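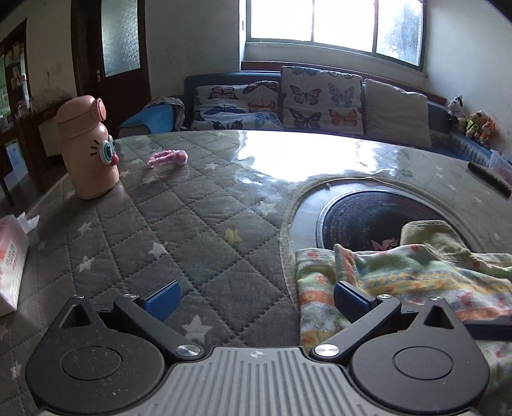
Hand-held gripper comparison: inspection checklist, home setting

Site: Grillside, living room
Date: May 3, 2019
Checked by: Yaw Amegashie
Read through by: Ekua Agbeko
Units: Jideo hand-held, Asante hand-held
Sheet to be filed with the Jisthorpe grip logs

Marks used: OK, OK with comment, Fix before use, Not checked. A unit with any line at Fix before use stays out of the comparison until the line is re-marked and initialled. Comments are mine unless they start with EA.

Section 1. Body and housings

1.1 Housings free of cracks, both units
OK.

1.2 Housings clean enough to inspect
OK with comment. Dust gathers round the engraved lines and in the triangular cut-outs. Brush it out dry. Do not use the spray cleaner from the bench, it leaves a film and the film gets on the pads.

1.3 Ribbed plate secure, no movement under thumb pressure
Jideo OK. Asante OK with comment – a slight click when pressed hard on the left side. It did the same in February and has not got worse. Carry on and check again next time.

1.4 Camera mount tight, lens clean
OK. Lens wiped before the first run and again after lunch. Please use the lens cloth and put it back in its pouch. I found it in the box with the hex keys.

1.5 Total grip cycles read off and written down
Jideo 2,347. Asante 979. The two units are not equally worn and anyone reading the results should bear that in mind, mostly for the pivots.
EA: Can we have this at the top of the results sheet as well? People skip straight to the table of scores.

Section 2. Linkage and pivots

2.1 Pivot pins seated, none standing proud
OK.

2.2 Link arms open and close without catching
Jideo OK. Asante OK with comment. It is stiffer over the last part of the opening travel. You notice it in the hand more than you see it. No grease added, as I did not want to change one unit halfway through a comparison.

2.3 Both fingers arrive together when closed on nothing
Jideo Fix before use, then OK. The left finger was getting there first. Loosened the link, reset it against the gauge block, tightened, tried again. Both fingers now meet at the middle.
EA: Which gauge block? There are two in the case and one has a chipped corner.
The good one. I have put tape on the chipped one.

2.4 Finger play when held open
OK with comment. More play on the Jideo, as you would expect from the cycle reading. Within what we allow.

2.5 Pinch points marked
Fix before use on the Asante. The marking tape by the lower link had lifted and was sticking to my glove. Replaced. The space between the link arm and the housing will take a fingertip, so the tape matters.

Section 3. Pads

3.1 Pads fully bonded, no lifted corners
OK.

3.2 Texture not worn smooth
Jideo OK with comment. The lower edge of one pad is starting to polish. Still grips the test card. Fresh pair ordered, to be fitted after this round so that the whole round is done on the same pads.

3.3 Pads free of lint, hair and grease
OK with comment. Anything fluffy sheds on to the pads. Wipe after every plush or fleece item, before going back to hard plastic. I forgot once and the next grip on a smooth bottle slipped, so I struck that one out and did it again.

3.4 Pads matched left and right
OK.

Section 4. Table and surroundings

4.1 Table stable when leaned on
OK.

4.2 Surface suitable for sliding objects
OK with comment. A glossy covering over patterned cloth is slippery for light things. A tissue pack moves away from the fingers before they close. Neither unit did well at this and I do not think it tells us much about the grippers. Suggest scoring it separately.

4.3 Openings, wells and edges in the table known to everyone handling a unit
OK with comment. There is a round opening in the cloth with a dark panel in it and a metal rim. Do not lean a unit on the rim. Before any cloth is draped across that part of the table, the person holding the unit asks whether the panel is off and cold, and waits for an answer out loud.
EA: I would make it a line of its own, with initials each time.
Agreed, see 7.2.

4.4 Glare
OK with comment. The window throws a bright patch across the table covering. With the camera pointing towards the window the far side of the table loses detail and small items in that area are hard to judge from the recording. Working with the window to one side is better. I did not draw a curtain, because we want the room as people would have it.

4.5 Walkway between the table and the sofa clear
OK. Bags moved to the hall.

4.6 Loose household items outside the test set moved or agreed to stay
OK with comment. Agreed with the household that cushions and soft toys stay where they are. Nothing breakable to be left within reach of a swinging elbow. Glass-fronted furniture is out of reach as long as both people stay on the sofa side.

Section 5. Test items

5.1 Items suitable, no sharp edges, nothing that can leak on the pads
OK. Lids pressed down before each run.

5.2 Range covers hard, soft and flat
OK with comment. Bottle, headband, tissue pack and fleece cloth give a fair spread. I would add something thin and stiff, such as a postcard, next time. Both makers' sheets say thin items are fine and I would like to see for ourselves.

5.3 Bottle grip
Both units OK. Approach from the side at the middle of the body. On the Jideo I could rest my forearm on the table, which made for a calmer approach. On the Asante the body sits lower and the knuckles touch the table first, so you have to come in higher and tip the fingers down.

5.4 Headband grip
OK with comment. Take the thick part. Taking the thin loop works but it swings, and once it caught on the link arm. If fabric goes near the pivots, stop and open the fingers fully. Do not pull.

5.5 Cloth grip
OK with comment. Best of the day for both units and also the one with the most to watch for. Pinch a raised fold. Pressing down into flat cloth with the fingers open pushes the pads outwards and loads the pivots sideways, and the Asante did not like it. Lift slowly and look at where the bottom edge is hanging before you move across. 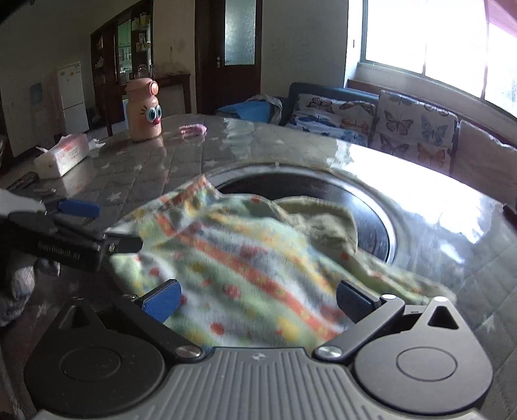
With a second person working on the same item, agree who lifts and who steadies before either of you touches it. Yaw lifts, Ekua steadies, or the other way round, but say it. Two units closing on one piece of fleece will pull against each other and you feel it late, as the fabric stretches first. We stopped one run for this and started again with more slack.

5.6 Reset between runs
OK. Items go back to roughly the same area and not to an exact mark. That was the agreed method.

Section 6. Two-person working

6.1 Units kept apart when not on a shared item
OK with comment. One forearm's length between the bodies. We clipped each other once on the way out, no damage, light scuff on the Jideo housing. Entered in the log.

6.2 Cables and straps
OK. Wrist straps worn throughout. The Asante strap is too short for a left-handed user with a watch.
EA: It is too short for a left-handed user without one.

6.3 Breaks
OK with comment. Change over every 100 grips. By the end of a block the Asante feels heavy at the front and you begin to drop the wrist, and then the recordings start to look worse for reasons that have nothing to do with the gripper. Please keep to the changeover even if the block is going well.

6.4 Recording stopped before units are put down
OK with comment. Missed twice, both by me.

Section 7. Lines added on the day

7.1 Pads wiped after soft items
To go in as a tick box on each run sheet. Ekua will change the template.

7.2 Round panel confirmed off and cold
Asked and answered before every cloth run. Initialled YA and EA. New line from now on, and it applies to any table or worktop with something set into it.

7.3 Fabric clear of pivots after each cloth run
OK. One loose thread found on the Jideo, cut off with scissors.

7.4 Direction of the window written on the run sheet
Not checked for the morning runs. Done for the rest.

Section 8. Comparison notes for the log

Completed grips accepted for scoring: 226 over the two units. Struck-out attempts are kept on the sheets with a line through them.

For soft items there is little between the two. For the bottle I prefer the Jideo, mainly because of where it lets me put my arm. The Asante has the firmer feel at the moment of closing and less play, but it has had less use and I would not read too much into that until its cycles catch up.

EA: I would put it more strongly for cloth. The Asante let me feel the fold before it was fully pinched and I dropped fewer. I also have smaller hands than Yaw and the grip fits me better. We should have a third person try both before Jisthorpe decides which one to order more of.

Outstanding:
Asante plate click, recheck at next session – YA
Jideo pads, fit new pair – YA
Longer strap for the Asante – EA
Chipped gauge block, throw away and replace – YA
Postcards or similar for the thin item test – EA

Both units packed with fingers closed and the foam block in place. Case key is back on its hook at Jisthorpe.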